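Print this page | E-mail this page

Last updated: Aug 17, 2020

CHAPTER 5
Household Goods and How They Are Sorted

When a family moves, closes an apartment, or settles the belongings of a relative, everything in the home has to be put somewhere. Furniture is usually dealt with first, since it is large and has an obvious resale value. What remains is harder to handle: kitchen tools, toiletries, toys, cords, half-used supplies, and the contents of drawers. In the resale trade these are called smalls. They take up little space, bring in little money, and use up most of the labor.

This chapter looks at smalls from the point of view of a secondhand business. It covers how they are received, how they are divided into classes, and how a price is set on items that may sell for less than the cost of handling them. Chapter 4 dealt with furniture and appliances, and the terms introduced there (intake, grade, hold period) are used again without being redefined.

We begin with a case. Geum-ok Ma opened a secondhand shop in the town of Brumitz in April, with one room for sales and one for sorting. In the first month she accepted 42 boxes of mixed goods. She priced each item by itself, looking up anything she did not recognize. At the end of the month 27 boxes were still unopened, and the sales room was half bare. The shop had plenty of stock and very little of it was for sale.

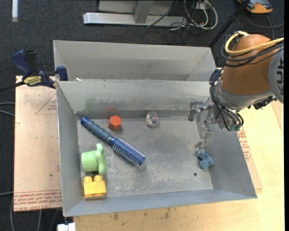 Her partner, Kyung-tae Bang, suggested a rough first sort. Each item would go into one of a few broad classes, such as kitchen, personal care, toys, and hardware, and no one would stop to price anything until the box was empty. Pricing would then be done one class at a time. A person who has just priced ten saucepans can price the eleventh quickly. A person who goes from a saucepan to a lamp to a jigsaw puzzle starts over each time.

This method is called batch sorting. It has two costs. Sets can be broken up when their pieces go to different classes, and the sorted goods need somewhere to wait. The shop dealt with the first by tying sets together before the sort began. The second was a question of shelf space, and we return to it in Section 5.3.

Personal care items raise a separate problem. Brushes, combs, and razors may be in good condition and still be hard to sell, and a shop may decide not to carry them at all. Whatever the rule is, it should be written down and given to donors before they pack. Goods refused at the door cost the shop almost nothing. Goods refused after sorting have already been paid for in wages.

Key terms in this chapter: smalls, batch sorting, broken set, handling cost, refusal rule.

5.1 Handling Cost

The handling cost of an item is the value of the time spent on it between intake and sale. Suppose a worker can price 60 items in an hour. The pricing cost of one item is then one-sixtieth of the hourly wage, whether the item is a teaspoon or a clock.

Contact us | Copyright Vultden Learning | Back to top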